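New homes at Skinner Yard, Grarstead, go on sale in May

GRARSTEAD -- Remo Homes will release the first 100 flats and houses at Skinner Yard in May. The site will have 203 homes when finished, a mix of one-bedroom flats and two- and three-bedroom terraced houses, all within a short walk of the railway station.
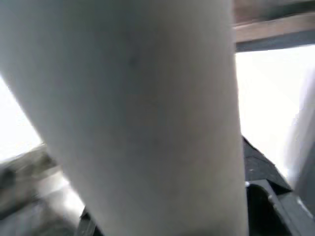 Dreler, the letting agent handling the rental homes, said demand in the town was strongest for two-bedroom flats with parking, and that it had asked for more of them in the second release.

Every house has a garden and one parking space. Flats on the upper floors have a balcony, and ground-floor flats open on to a shared courtyard. 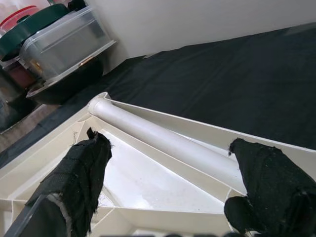 Grippers over a cream-white tray.

A reservation fee of £200 holds a home for 28 days -- it is taken off the price at exchange. Service charges for the flats will be set out in the buyer's pack.
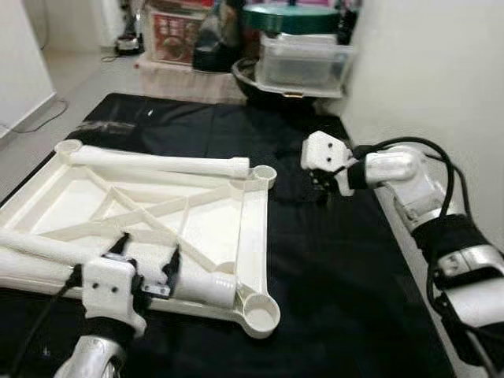
Viewing and sales office

The sales office on Station Road opens on Thursday at 10am. Bus 392 stops outside. Viewings of the show flat are by appointment, and floor plans can be collected from the front desk.

ENDS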